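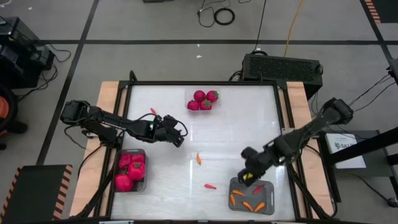
I want to make a case for ties in gymnastics, and I want to make it for bars and beam and floor and vault and the all-around, at every level from little kids up. If two gymnasts get the same score, give them the same medal. That's it, that's the whole request. Instead we send the scores through a tie-break, and a tie-break always asks you to find a difference that the judges, who were sitting right there and paying attention, didn't find. It's like being handed a clear plastic container with four round, deep pinkish-red vegetables in it and being told to rank them. You could do it! You'd squint and turn them over and come up with an order, and you'd probably even start to believe in it. I still wouldn't want to hang a medal on the result.

What set me off was the Drora Cup in March. I drove up to Imberg to watch (two hours, bad coffee, great seats) and stayed for the beam final, which had 19 kids in the age group and felt about as long as a school year. Two girls from different clubs finished on exactly the same score. One had a harder routine with a big wobble on her series. The other had an easier routine and floated through it like the thing was a sidewalk. I'd have been happy with either of them winning, and I was thrilled to see both of them win, for the minute or so that they did. Then the results got updated, and the wobbler was second, on execution.

Now, I like clean gymnastics. I'm the person who complains at the TV about leg form. But execution had already been counted. It was in the score! The harder skills were in the score too, and the panel's answer, with everything added up, was that these two routines came out even. Going back and counting one half of it again doesn't get you a truer answer. It just says that we like this half better, and if we like it better, then we should say so in the code and weight it that way for everyone.

I was sitting with Junaid Farooqui, who judged for years and has a lot more patience than I do. He thinks I'm being sentimental. His argument is that a competition promises a winner, and that gymnasts know the tie-break rules going in, so there's nothing unfair about using them. He also pointed out that you need some way to sort people when there are only so many spots in a final. Fine. I'll give him that last one completely. If a final takes eight and two gymnasts are tied for eighth, something has to happen, although I'd be perfectly happy to watch nine.

Medals are different, though. There's no shortage of room on a podium. You put one kid on the step, and she scoots over, and you put the other kid next to her, and everybody takes the same photo they were going to take anyway. The club I go to most, Dokis, had a shared bars title at its spring meet a while back, and the two of them were so pleased with themselves that they insisted on being announced together for the rest of the afternoon. I can't remember who won floor that day. I remember those two.

The other thing people bring up is money, and okay, it's a real cost. Somebody needs a spare gold medal in the box. The Brynjólfsdóttir Trophy hands out 700 in prize money for the all-around, and if there's a tie you'd have to split it or find more. So split it! I've never met a gymnast's parent who would trade the title for the other half of the check, and I've met parents who'd trade nearly anything.

And look, the scores themselves aren't that precise. We print three decimals and it makes us feel like we're timing a sprint, but a score is a handful of people watching very fast movement from one side of the room and averaging what they caught. Put the same panel on the other side of the beam and you'd get a different number. I don't say that to knock judges — it's a brutal job and most of them are good at it. I just think that when a system that fuzzy lands on exactly the same number twice, the decent thing is to leave it alone.

Junaid still disagrees. We argued about it all the way back to the car, and he's coming with me next year, so I'll have another five hours of sitting next to him to work on it.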